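Notebook, February, kitchen tasks in sim: paper towel roll, counter scene
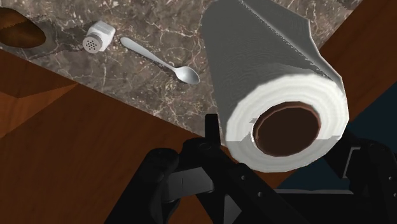

Wrist view, roll in the gripper over the marble counter. Bowl, salt shaker and spoon behind.

Started 9:40. Task for the day is the same one Georges Farah put on the list last month: pick up the paper towels, set them down upright at the marked spot on the counter, leave everything else where it was. It is a chore most people do without looking. I want to know if the current policy can do it often enough that we can stop calling it a demo.

Using the Karaki scene set with the dark marble texture. Policy is the Hernov checkpoint from the long training run, no changes. Left the gripper friction at the default.

Ran 449 episodes before lunch with the roll's start pose randomized. The grasp is no longer the problem. The fingers close on the roll and it comes off the counter, and the old failure where the roll shot out sideways is gone since we slowed the close. What goes wrong now comes later, in two places.

First, the turn. The policy likes to carry the roll tilted and fix the angle at the last moment. If the roll is well clear of the counter this works. If it is low, the end of the roll touches the stone early and the whole thing pivots in the fingers. The arm then lets go as if the roll were standing and it goes over. I counted 38 of these and stopped sorting after that, they all look alike on replay.

Second, the small things on the counter. Success was being scored on the roll's final pose only, so a run that swept the spoon off the marble still passed. I found this by watching replays and not from the numbers, which is annoying. Changed the scoring: any other object that moves more than 5 cm fails the episode. Reran a small batch and the score dropped as expected. The spoon is the one that gets hit most. It lies flat and the wrist camera loses it once the roll is held close, because the roll fills so much of the view. The overhead camera would help, but Georges wants the policy to work from the wrist alone and I agree with him for now.

Things to be careful about before anyone quotes these runs:

The roll in sim is a rigid body. The outer sheet has a texture on it but there is no loose end, and it does not squash. A real roll gives under the fingers, and a half-used one gives differently from a new one. I expect the real grasp to be easier and the real set-down to be harder.

The counter is perfectly flat and level. The one in the test kitchen at Pamis has a seam.

No wet spots, no crumbs, no person reaching across. The question people ask us is whether a machine can tidy a kitchen, and this setup only speaks to one piece of that.

Tried a quick fix in the afternoon. Added a minimum carry height during the turn, set by hand, just to see. The early touches mostly went away but the arm takes longer and in 2 episodes it ran into the joint limit and sat there until the timeout. Not keeping it. A better way is to put the height in the reward and let it learn, which means a new run and a free machine.

On the larger question, my view after today: picking up and moving one known object on a counter is close. Doing it without disturbing the things next to it is not there. I would trust this policy with the paper towels if the counter were clear, and I would not leave it alone with glasses out. It is also slow. I can put a roll back in the time it takes the arm to line up its approach. That matters less for a job done overnight than for one done while someone is cooking.

Next:
- new run with carry height in the reward, ask Istura for the machine time
- keep the new scoring, and rescore the old checkpoints so the plots can be compared
- add a deformable roll if the solver can stand it, otherwise vary the contact stiffness
- move the spoon start pose around more, right now it varies less than the shaker does
- send Georges the replays with the tip-overs

Stopped 5:20. Logs are in the usual folder under counter_roll, the hand-set height runs are kept separate so they do not get averaged in.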